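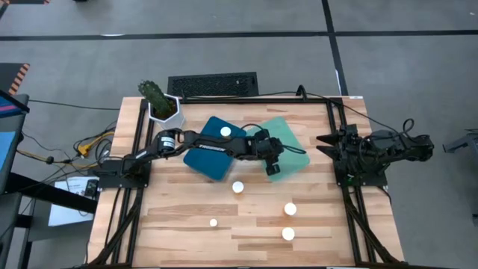 A worktop and what goes on it

Friday, February 22, 2019

The woman who runs the Eide workshop in Liltusdale has been making wooden tabletops for 16 years. She trained as a joiner, fitted kitchens for a while and then found that the part of the job she liked best was the worktops. She now makes little else. We spoke to her over a long morning, mostly standing up, as the only two chairs in the workshop had glue clamps on them.

Her usual top is made from narrow strips of wood glued side by side, the style most people know as butcher block. She prefers pale timber and does not mind if the strips vary in colour.

"People ring up and ask if I can match them all. I can, but it takes longer and you end up with something that looks printed. I lay the strips out on the floor and move them about until no two dark ones are together. Then I leave it overnight and look again in the morning. I nearly always change something."

The tops are 40 millimetres thick. She has made thinner ones and had two come back with a bow in them, both from rooms with a radiator on one side. Customers who want a thin top are now sent to somebody else.

She finishes them with oil, in three coats, rubbed down between each. "The first one disappears. You wonder if you put any on. The second makes a difference and the third is the one people notice. After that it's up to them. I tell everyone to do it again in January, when they're indoors anyway and fed up with the house."

Not many do. She can tell by running a hand over the wood.

The subject of mats came up because there was a pile of them by the door. She started selling them under the name Radia two years ago, after repeated questions about how to keep a top from getting marked. They are plain squares in blues and greens.

"I tried a cream one and sold hardly any. Pale wood and cream, you can't see where the mat is. A dark blue-green stands out, and so does a light green if the wood is warm enough. People buy one of each and put them next to each other."

Does she line them up with the edge of the table? "At home, yes. My husband doesn't. He'll put one down at any angle and carry on. I've stopped straightening them while he's sitting there."

Mats are also used for games, and this has become a bigger part of the business than she planned. Her own game, Jitetti, is played with small white discs, which each player tries to get onto the other's mat. It began as something to keep two nieces busy during a wet holiday, with the rules written on the back of a shopping list.

"The rules are a bit loose, I'll admit. We've never agreed on what happens if a piece is half on and half off. My older niece says it counts. She would, she's the one who plays them too hard."

The size of the discs took some working out. Flat ones were difficult to pick up from bare wood, particularly for older players, so she made them taller, like a short slice off a round bar. White was chosen so that they would show up on the floor. "They go under everything. If you've got carpet they don't roll far, but on boards you'll be on your knees with a torch."

She is not keen on lacquer, glass covers or anything that stops the table being touched. She is also against coasters – "they stick to the glass and then fall on your foot" – though she sells them at the Christmas market because people ask.

For everyday cleaning she uses a cloth that has been wrung out hard, followed by a dry one. Crumbs are brushed along the strips and not across them. For a ring left by a cup she suggests fine sandpaper wrapped round a cork, worked with the grain over a wider patch than the mark itself, then a little oil.

"Everyone sands just the ring. Then they've got a clean ring where the dirty one was."

The lease on the workshop runs until 2037, by which time she expects to have handed over the heavy lifting. A full-length top already needs two people to turn it, and she has begun refusing anything that has to go up a spiral staircase. The last one went in through a bedroom window.

Orders for tops are being taken for the summer. Mats and Jitetti sets are kept on the shelf inside the door, and spare discs are sold singly from a jar by the till.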